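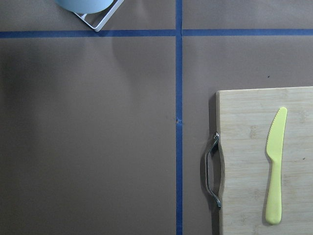
Zitronen, Eis und ein Greifarm: Bei Cuvard lernt die Getränketheke um

Drucken | E-Mail

Ich war im Oktober wieder mal in der Kantine von Cuvard zum Mittagessen (Linsen, sehr ordentlich), und wer dort öfter isst, kennt die Schlange an der Getränketheke. Ab halb zwölf will das halbe Haus Wasser mit Eis und Zitrone, und bisher standen in jeder Schicht zwei Leute dahinter, die Scheiben schneiden, Eis nachfüllen, Becher rausgeben und zwischendurch noch wischen. Jetzt soll ein Roboterarm einen Teil davon übernehmen. Geliefert hat ihn Tarel, und geübt wird zurzeit hinten im Nebenraum, wo man nach dem Essen freundlicherweise reinschauen darf, wenn man nett fragt. Ich habe nett gefragt!

Viel Glamour ist da erst mal nicht. Ein Tisch, mit blauem Klebeband in Felder geteilt, darauf Brett, Messer, Schüsseln, und der Greifer, der über alldem herumfährt. Die Felder sind für die Leute aus der Küche mindestens so wichtig wie für die Maschine, hat man mir erklärt: Wer etwas hinstellt, stellt es ins richtige Feld, sonst geht die Sucherei los. In der ersten Woche gab es deswegen wohl ordentlich Gemecker, denn wer seit Jahren sein Brett dahin legt, wo gerade Platz ist, lässt sich das ungern von Klebeband abgewöhnen. Inzwischen liegt neben der Spüle eine Rolle davon, und die Frühschicht klebt selber nach.

Was sich sonst ändert: Die Theke bleibt besetzt, aber nur noch mit einer Person. Die andere geht in die kalte Küche, zu Salaten und Desserts, wo seit dem Frühjahr eine Stelle fehlt. Gekündigt wird deswegen niemandem, das steht laut Aushang auch so in der Vereinbarung mit dem Betriebsrat. Das Gehalt bleibt gleich, die Anfangszeit rutscht allerdings nach vorn, auf sechs Uhr früh, und darüber wird am Schwarzen Brett noch sehr lebhaft diskutiert. Verstehe ich gut, ich käme um die Zeit nicht mal bis zur Straßenbahn.

Beim Probelauf wird jeder Handgriff mitgeschrieben. 2417 Durchgänge standen bei meinem Besuch auf der Liste, davon 1323 ohne Eingreifen von außen. Ist das viel? Für eine Zitronenscheibe finde ich es beachtlich, für eine Kantine zur Mittagszeit reicht es noch lange nicht, und das sagt in der Küche auch jeder ganz offen. Bis zum Jahreswechsel wird also weiter geübt, und vorne an der Theke schneiden so lange Menschen.

Hängen geblieben bin ich am Ende beim Tablett mit dem Bärengesicht, das mitten zwischen dem ganzen Gerät liegt und die Augen zuhat. So entspannt möchte ich bei der Arbeit auch mal gucken.

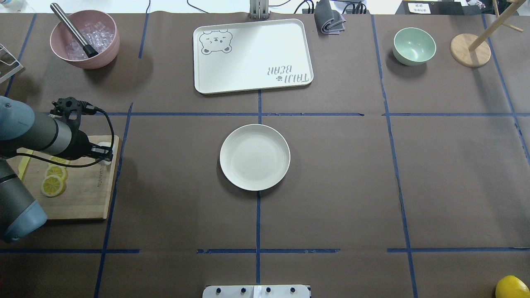

Lorcan Sheehan sieht die Sache nüchterner. Er habe nichts gegen den Arm, nur müsse vorher geklärt sein, wer ihn sauber macht und ob das als Arbeitszeit zählt. In den ersten Wochen sei das Putzen einfach bei der Spätschicht gelandet, ohne dass jemand gefragt worden wäre. Und eine Schulung von einer halben Stunde sei zu knapp, wenn man danach allein danebenstehe und es klemme.

Auf die Putzfrage gibt es inzwischen eine halbe Antwort: Sie soll in den neuen Dienstplan, mit eigener Zeile. Den will ich sehen, sobald er hängt. Bis dahin nehme ich mein Wasser ohne Eis, da ist die Schlange kürzer.

2 Kommentare | Teilen | Drucken | E-Mail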